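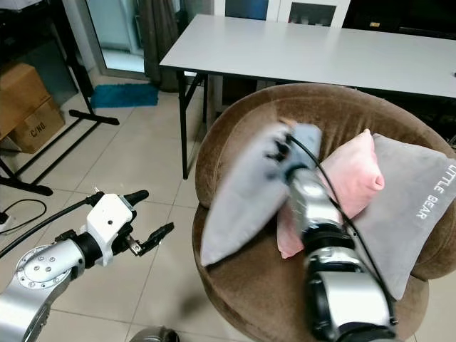

Pillow work on the brown armchair. Right gripper on the light gray pillow, left one open and empty over the tile.

Two-arm soft goods practice — house rules, gallery page

Put together fast by Máté Tóth, Sunday, February 17, 2019. More pictures go up when Orlando gets me the rest. Rules are the Derkunus set, rev 10, the short version. Full text is in the Borkska binder, please read it before you book time.

What to look for in the armchair shot:

Rule 2, idle arm. The arm that isn't working stays clear of the furniture, fingers open. No resting it on the seat.

Cables. Loop along the arm is fine, enough slack for full reach. Loose ones on the floor get coiled before a run — there's one coiled over by the left side, plug and all. Walk the floor anyway.

Stands. Splayed legs take up more floor than you think. Check the swing of both arms agianst them, every setup.

Pillows. Three in the chair for this one, two gray and one pink. Log them by color. If there's lettering (LITTLE BEAR on the big gray) put that in the log too, Bastian keeps asking.

Contact. Push or lift at the edge, slow. Velvet and plush snag, so no dragging fingers across the seat or the backrest. Gripper speed limit for soft goods is on the Pavusier sheet, not here.

People. Stay outside reach of both arms while power is on. Yes, also to fix a pillow. Stop first, then step in.

Sign off. Two names on every sheet, operator and watcher. Gayan Wijesinghe has the blank ones, Nilton Bermúdez takes them filled in. Old Shehu forms not accepted after June.

Corrections to me or Bastian Tiedemann, wich ever you find first.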